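Subject: Re: [lullerska-users] Archive folders missing after the mailbox move
From: Johanna Fuchs
To: lullerska-users
Date: 21 September 2025

Decha Intarasuk wrote:

> Since our office was moved to the new mail server, the folders I kept
> under Archive no longer appear in the folder list. Search still finds
> messages from them if I type the exact subject, but I cannot open the
> folder they are in. Two colleagues at Andotwood have the same problem.
> A third does not, and she was moved on the same evening.
>
> I have already signed out and in again. I have not deleted the profile
> because I am unsure whether the local copies would go with it. Could
> someone please confirm what is safe to do? I also receive a quota
> warning each morning, although I have added almost nothing since May.

Dear Decha, dear list members,

Thank you for the clear report. The messages have not been lost. On the old server, Archive was an ordinary folder that each user created, and its subfolders were subscribed automatically. On Lullerska, Archive is a system folder. Where a user already had a folder of that name, the migration kept it and placed the contents one level lower, under Archive/Imported. Folders created by the migration are not subscribed, and a desktop client set to display subscribed folders only will leave them out of the list.

This also explains the difference between colleagues. Anyone whose client displays all folders will have seen no change.

To restore the folders, please proceed as follows.

Close any message you are writing. Right-click the account name at the top of the folder list and choose Manage Subscriptions. Wait until the list has finished loading; on a large mailbox this can take several minutes, and the window may appear to have stopped. Open Archive, then Imported, and select every folder you wish to see. Selecting the parent does not select the folders inside it. Click Apply, close the window, and restart the client.

If Imported does not appear in the list, click Refresh once. If it is still absent, please do not create a folder of that name yourself. Write to the support address and state your account name and the name of at least one missing folder.

With regard to the profile: please leave it in place for now. Removing it would not affect anything held on the server, but it would remove folders stored under Local Folders, and several accounts still have mail there from before the move. Local Folders are not included in the server backup. Elsie Dunmore is preparing separate instructions for copying them up, and these will be sent to the list when they have been tested with the Brekberg office.

The quota warning is a separate matter. The migration script, Hemmin, was interrupted on the first night and started again. In some mailboxes it copied a number of messages twice. In the account we examined most closely, 3,717 messages were present under Imported, of which 1,930 were second copies. The duplicates count toward the quota, and the warning is sent when the mailbox has 100 MB or less remaining.

We ask users not to remove the duplicates by hand. The two copies look the same in the message list, but only one of them carries the original reply and forward markers, and it is easy to delete the wrong one. Duangjai Khamphan will run a cleanup on the server, office by office. Anything it removes will be held for 30 days and can be restored on request. Affected users will be told the evening before, and should leave the client closed overnight.

Until then, emptying Trash and Junk will usually free enough space to stop the warning. Incoming mail is not refused at the warning level – it is refused only when the quota has been reached in full.

Users who read mail only through the web page need not take any of the steps given earlier, as that page always displays all folders. 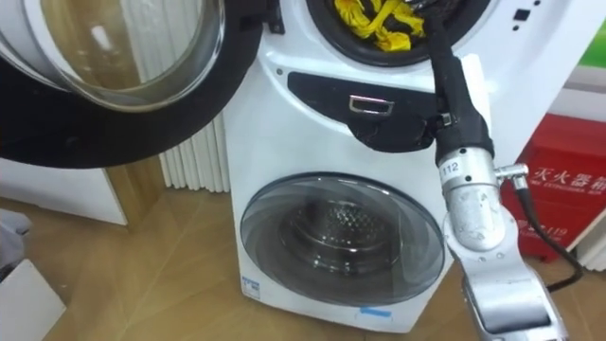 Filters should be checked as well. A rule that moves mail into a subfolder of Archive still points to the old path, and the server will deliver to the Inbox if it cannot find the destination. Open Settings, then Filters, and choose the folder again from the list, even if the name shown looks correct. Apinya Kaewkla can correct rules for shared mailboxes, for which most users do not have the necessary rights.

Kind regards,

Johanna Fuchs
Mail Services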